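teleop week, a thread, typing this fast between runs
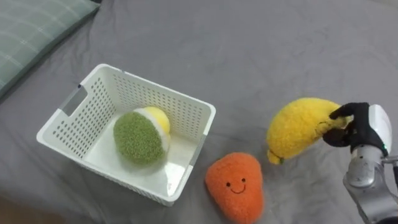
1/ ok so people keep asking what "teaching by demonstration" means day to day. You do the task yourself, through the robot, over and over, and later a policy gets trained on what you did. I'm the person in the gloves. Current task is dead simple on paper: soft toys go in the basket. Citrus half in the basket, orange guy with the smile still out on the sheet, yellow one in the fingers, and the yellow one is what I want to complain about. Curved, fuzzy, fat at one end. Grab it by the fat end and the rest swings around like a door.

2/ first thing I learned on Flukirel (our project, don't ask about the name): you are slower than you think. Way slower. A thing my own hand does without me noticing takes a whole plan when the hand is on the other side of a headset

3/ no touch feedback on our rig. None. So you watch the toy squish and you guess from that. Plush is kind to beginners, it forgives a hard grip. It also hides a bad one. Looks held, lift it, gone

4/ the sheet is worse than the toys imo. Come in too low and the fingers catch a fold and drag everything. I do 3 passes of smoothing before a session and it wrinkles again anyway. We leave the wrinkles in now. Beds have wrinkles

5/ things I had to unlearn
– hovering. If I hover to think, the recording has hovering in it and the robot learns to hover
– fixing tiny stuff. Toy a bit crooked in the basket? Leave it
– talking. I nod when I talk. Head camera nods too

6/ hovering deserves its own post. December batch, I was new, I paused before every single grasp. Every one. Trained on it and the policy came down over the toy and just... waited. Sat there like it was me. We threw out most of that batch and I was sulky for 2 days

7/ someone at Vevach asked why not script it. Rigid parts in a tray, sure, script it. Soft thing on a soft thing, different spot each time, you'd be writing special cases til you retire

8/ hand guiding vs remote, since that comes up too. We tried holding the arm and moving it through the task. Feels great, very natural, you get the wrist angle right the first time. But then you're in the camera view, your sleeves are in the view, and the fingers are a pain to pose one by one. For the arm alone I'd still do it by hand. For fingers, gloves

9/ glove calibration. ugh. Redo it after every break, thumb first. My thumb drifts and the robot thumb ends up under the palm and I don't notice till I've wasted a run. The Imeo gloves were better for this but hot, really hot, couldn't get past 5 minutes without wanting them off

10/ what a good demo looks like to me now: go in, close, lift a little, stop for nothing, carry over the rim, open. The lift should be small. Everybody lifts too high at first, me inlcuded. High lift = long trip = more time to drop it

11/ and the drops. Keep some! If you drop it and pick it up again cleanly, that's a recovery and it's worth more than another perfect one. If you drop it and then chase it across the sheet poking at it, delete. I have poked a lot. I have deleted a lot

12/ we work in sets of 10 then a break, water, shake out the wrists. Tried going longer. Demos got sloppy and I couldnt tell they were sloppy until I watched them back next morning

13/ basket position matters more than I'd have guessed. Left it in one place a whole day and the policy learned the place. Moved it a hand's width and it let go over bare sheet, very confident about it. So now it gets shoved somewhere new every reset, toys too

14/ q from the replies: does it get boring. yes. Also no? You get picky about grasps. I looked at a banana at the store and thought about where I'd put the thumb

15/ another q: do I ever use the second hand to help. Not in this task, right only. Two handed stuff is the Ruangrit set and I haven't done enough of it to have opinions. Ok I have one, the left glove is too small

16/ break's over, recalibrating the thumb. Will post the rollout if it gets the yellow one in. If it doesn't I'll probably post that too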